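Home Contents Chapter 3 Chapter 4 Chapter 5 Glossary

Chapter 4: Picking Things Up

I run the after-school robotics club at Flullach, and every April we drop the wheels and the line-following and do hands. Grippers, I mean. It's my favourite unit by a mile (don't tell the kids who live for the maze race!) and it's the one this chapter is built on.

Your job is the same as theirs: get a mixed lot of fruit and veg off the table and into a box without bruising anything. Start by working the jaws yourself, by hand, before you write a line of code. You'll learn more about grip in 20 minutes of that than from my whole first lecture, and I've given that lecture a lot.

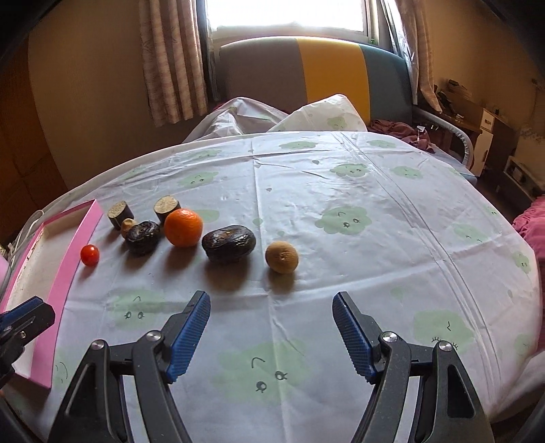 Neema Urio reckons the orange is where every team should begin, and she told me off for once starting a group on tomatoes: "They squashed the first one and were scared of the gripper for the rest of the term." Fair enough. So we go orange first, then kiwi, and the cherry tomato waits until section 4.8.

Before you turn the page, grab a notebook and rule up two columns, one for what you tried to pick up and one for how you came at it, from the top or from the side. Lenni's team skipped this last year and had to redo 40 picks. Bring a tea towel too.

Contact the Kemppainen Schools Desk | Copyright Kemppainen | Back to top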